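4.2 Rule growth in the branch firewalls

Firewall policies are easy to add to and unpleasant to take away from. The Tunden deployment illustrates this well. When we were given read access in April, its main policy held 2,000 rules, of which 221 had matched any traffic at all during the logging period. The rest sat in the table like coats left at a party. Several carried comments such as "temporary, remove after move," and the move in question could not be placed by anyone we asked, including the person whose initials were on the comment.

We sorted the unmatched rules by the simplest test we could think of, which was whether an earlier rule already covered the same source, destination and port. Most were covered. These shadowed rules do no harm to traffic, but they do a good deal of harm to the reader, who has to work out that they do nothing. A smaller group were not shadowed and had just never been needed while we were looking. We left those alone. A rule that fires once a year for the payroll export looks dead for the other fifty-one weeks, and we did not wish to meet the payroll department.

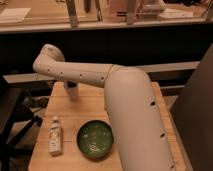

Figure 2. Robot arm over a tabletop with a bottle and a bowl.

Hugo Toledo
Network Measurement Group, Rarndale

The Ullulus analyzer was run against a copy of the policy, with logging taken from the live devices. It reads the rule table from top to bottom, builds the set of packets each rule can still match once the earlier ones have had their turn, and flags any rule whose set is empty. The method is old and we claim no credit for it. Our own contribution is mostly patience: address groups in the Tunden policy were nested up to 6 levels deep, and 2 of them contained each other. The vendor's management console displayed this pair without complaint. Ullulus did not, and spent a night thinking about it before we added a check for loops.

Segmentation suffered more than we had expected. The network diagram shows the office and server zones as separate boxes with a firewall drawn neatly between them. The policy permits any service from the first to the second, by way of a rule near the top named "test." Everything written below it to limit office traffic is therefore decoration, and some of it is very careful decoration, with change numbers and approvals.

The Tejada site, which runs the same hardware, was in better shape for a reason we cannot recommend: a failed upgrade had wiped its policy and the staff had been obliged to type a new one from memory. They remembered only what people called to complain about. Section 4.3 compares the two policies after shadowed rules were taken out of both.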